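Okay friends, a few of you asked how the potato and leek pie went, so settle in, because I have a lot to say about a pie and I'm going to say it in pieces.

The recipe is from a little cooking class I took back in March in Pirkham, upstairs from the Fitzsimmons bakery. We made it as the side dish (a side dish! a whole pie!) to go with roast chicken, and I have been trying to get it right at home ever since.

First, the leeks. Our teacher had us cook them very low in butter with the lid on until they were soft and sweet and nearly falling apart. At home I always get impatient and turn the heat up, and then I get brown edges and a slightly bitter pie. This time I put on the radio and left them alone.

Potatoes next. She used a waxy yellow kind that I can't find anywhere near me, so I've tried russets (too crumbly), red ones (fine, kind of bland) and now Yukon Golds, which I think are the winner. Slice them thin, thinner than you think, and don't rinse them. You want the starch.
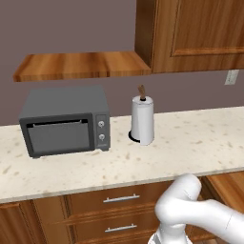 For the cheese I went with a Benov, the semi-hard one with the waxy rind that the deli by the post office carries. It melts without going greasy and it has a little tang to it. If you can't get it, a young Gouda will do you just fine – I made it that way for my book group and the dish came home scraped clean.

Now the crust. I know, I know. I used to buy it frozen and I'm not going to judge a single soul who does. But the class one has sour cream in the dough and it is so forgiving! You can patch it, reroll it, drop half of it on your shoe (don't ask) and it still comes out flaky.

My pan is 9 inches and that's the right size. I tried it once in a deep 12 inch one for Thanksgiving and the middle never did set up, so we ate it with spoons and called it a casserole. My aunt asked for the recipe, bless her.

Let it sit before you cut it. I mean really sit, half an hour at least. I've ruined more slices of this pie than I'd like to admit by going in early with a knife and watching the cream run all over the plate.

Somebody asked if it freezes. Baked, yes, in slices, wrapped up tight. Unbaked, no, the potatoes turn gray and sort of sad. I have six slices in the freezer right now for lunches and I'm feeling very pleased with myself.

Next up I want to try it with a bit of smoked fish in the middle layer – has anybody done that? Would you leave out the cheese or keep it? Tell me everything.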